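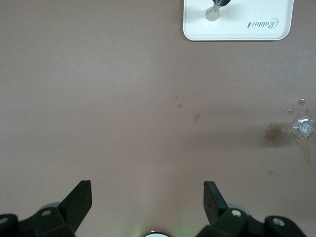 トップ 掲示板一覧 留学・ビザ 新着 検索 ログイン

留学・ビザ板 > Lokotness大の在留許可更新、対面科目の条件って今どうなってますか

kitanomado
はじめまして、というか読む専でした。4月から二年目に入るんですが、在留許可の更新書類に「対面授業の履修証明」という欄が増えていて、固まってます。去年はこんな欄なかったですよね?
私の専攻、春学期は必修がほぼ遠隔なんです。Ornportのキャンパスまで行く授業は自由選択の会話クラスだけ。これを対面として数えてもらえるのか、窓口にメールしたら自動返信しか来なくて……。同じ状況の方いませんか。

sabakan77
同じです。というか去年の秋入学組はほとんど同じだと思う。
うちの学科で回ってきた話だと、単位がつく科目ならOK、つかないのはダメ。会話クラスって単位つくやつとつかないやつがあって、履修登録の画面で右端に数字が出てれば単位ありです。まずそこ見て!

kitanomado
見ました。数字、出てないです……。つまりダメってことですか。

achari_suki
いや待って、そこは学科の噂で判断しない方がいいよ。私は先月更新したけど、単位なしの会話クラスで通った。担当の先生に出席の証明を一枚書いてもらって、それを添付しただけ。窓口の人も普通に受け取ってくれたし、追加で何か言われることもなかった。
ただし私は旧様式の最後の方だったから、新しい欄がある書類だと違うかもしれない。そこは分からない。

sabakan77
>achari_sukiさん
それ旧様式だからですよ。新様式は欄の下に小さく「単位認定科目に限る」って書いてあります。同じ感覚で出して差し戻されたら、次の予約まで結構待たされるのに、通ったよって言われても困ると思う。

achari_suki
だから旧様式だって書いたじゃん(笑)
あと「単位認定科目に限る」の一文、うちにある用紙には入ってないんだけど。版が二つあるんじゃない?

yohaku
横からすみません、版は二つあります。学生課でもらう紙と、サイトから落とすPDFで文言が違ってます。三週間くらい前に指摘したんですけど「確認します」で止まったまま。紙の方が新しいと言われましたが、PDFの方に「2版」と書いてあるので、正直どっちを信じればいいのか私にも分かりません。

kitanomado
えー……。私のはPDFから印刷したやつで、小さい一文、ありました。

yohaku
じゃあ厳しい方に合わせておくのが無難かなと。紙の方で通る人も、厳しい方の条件を満たしてれば困らないので。

mugi_oh
Keken語学センターの講座は試しました?大学と提携してて、春から対面の短期講座が単位互換になったはず。費用は教材込みで254。分割はできなかったです。私は去年の秋に取りましたが、そのときはまだ互換の対象外で、ただの趣味になりました。楽しかったからいいけど。

sabakan77
Kekenはおすすめしないなあ。互換の申請が別に必要で、大学側の承認が降りるまで履修証明が出ないんですよ。更新期限が近い人には間に合わないと思う。
それに学費を1,721も払ってて、自分の大学の条件を満たすためにまた外にお金払うの、納得いかなくないですか。学科が対面の枠を一つ開けてくれれば済む話なのに。

mugi_oh
納得いかないのは分かるけど、納得してもビザは出ないからね。払える人は払って先に進むのもありでしょう。私だって喜んで払ったわけじゃないです。

achari_suki
私はsabakan77さんに一票。学科にまとめて言った方がいいと思う。留学生会の署名、昨日見たら138まで行ってたよ。200集まったら学部長宛てに出すって。まだの人、会の掲示板から入れるからよろしく!

hotaru_de
署名はしましたけど、期待しすぎない方がいいかも。一昨年の寮費のときも学部長に出して、返事が来たの学期が終わってからでした。教室の割り当てって学部じゃなくて本部が決めるらしいので、宛先が違う気がしてます。

achari_suki
それは会の人に言ってあげて。宛先、まだ直せると思うから。

kitanomado
みなさんありがとうございます、署名しました。
あと会話クラスの先生に相談したら、上のレベルのクラスは単位ありで、席がまだ残っているそうです。ただレベル分けの試験を受け直さないといけなくて。聞き取りが本当に苦手なので迷ってます。受けた方いますか?

hotaru_de
受けましたよー。聞き取りは二回流れるので、思ってるほど怖くないです。問題は作文で、時間が全然足りません。私は最後の段落が途中のまま提出しました(でも受かった)。
会場がOrnportの本館じゃなくて川向こうの別館なので、そこだけ注意してください。バスが少ないです。早めに着いても中で待てる場所がないから、厚着していった方がいいですよ。

sabakan77
それがいちばんいいと思う。お金もかからないし、証明も学内で出るし。落ちたらKekenを考えるって順番で。
さっきはきつい言い方でした、achari_sukiさんすみません。

achari_suki
いいよいいよ。私も旧様式の話をもっと先に書けばよかった。

yohaku
追記です。2018年3月4日の時点で、サイトのPDFが差し替えられてました。今度は「原則として単位認定科目」になってます。「原則として」って何……。例外の説明はどこにも見当たらないです。これから印刷する人は落とし直した方がいいと思います。

mugi_oh
原則として(笑) いちばん困るやつ。

kitanomado
落とし直しました。欄の位置も変わってて、書いた分は全部やり直しです。
レベル分けの試験、申し込みました。作文の練習します……。もし例外の中身が分かった方がいたら、ここに書いてもらえると助かります。

hotaru_de
がんばれー。作文の題は「住んでいる町の交通」みたいなのでした。去年のですけど。

お問い合わせ | 利用規約 | © 留学・ビザ板 無断転載禁止 | ページの先頭へ戻る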